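Warden's Diary, Powell House
Jan 24, 2021

The house remains closed to day visitors. Forty residents are in occupation, and the remaining rooms are being turned out one corridor at a time before the spring intake. The contract for bedding with Gundton was renewed in November on the former terms, and the old sheets have been passed to the charity shop.
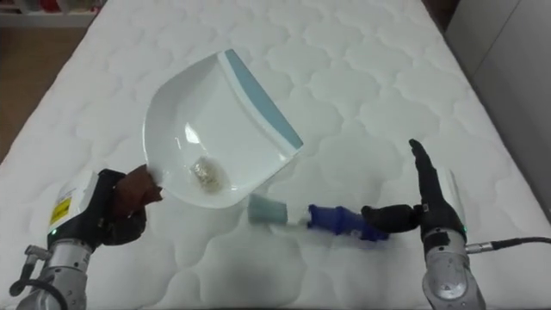
Dustpan and quilted mattress.

The boiler was inspected in the morning. The engineer from Vosix replaced a valve and advised that the pressure be read daily until the end of the month. A notice to this effect has been placed in the office. The cost, at £300, will be met from the repairs fund, which now stands at £2,000. The fund was intended to cover the guttering as well, and a decision on the north side must be put off again.

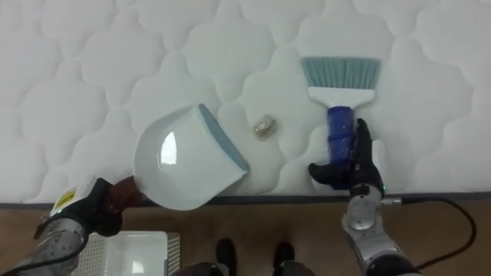

Diary kept by the Warden, Powell House

Snow fell after lunch and the path to Pladimska Lane was gritted twice. Residents were asked to use the front steps only. Two complaints were received concerning noise in the upper corridor - both have been answered in writing. The library received a gift of 100 books, chiefly travel and natural history, and these will be shelved when the damp wall behind the second bay has been treated.
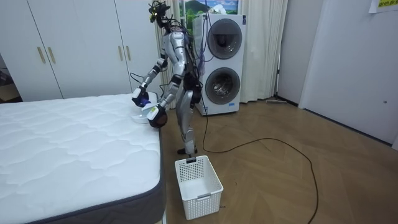

The wall itself is less bad than was feared. The plaster is sound above shoulder height, and the lower part may be left until warmer weather. Supper was served in two sittings. The outer doors were locked at ten, and the lamp over the porch requires a new bulb.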